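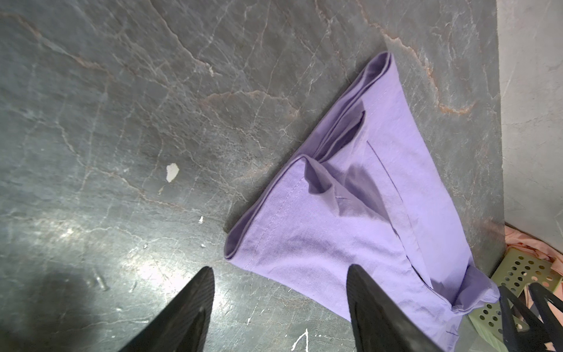 Why do clothes wrinkle?

Cloth is made of threads, and threads are made of tiny fibers. Squash a shirt into a heap and the fibers bend. Leave it there until April and they get used to it, a bit like you on the couch.

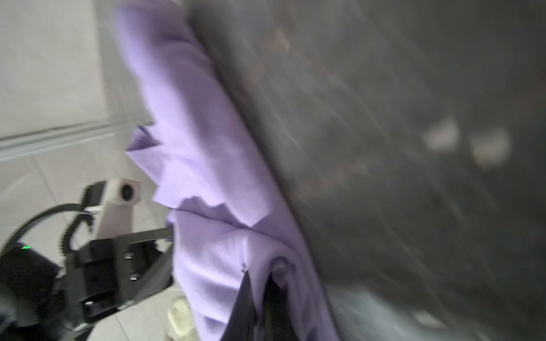 Folding makes bends too, only in tidier places. Lay the shirt flat, smooth it with your hands, then fold the sleeves in and bring the bottom up. Kicking it under the bed is a different method, popular but wrinkly.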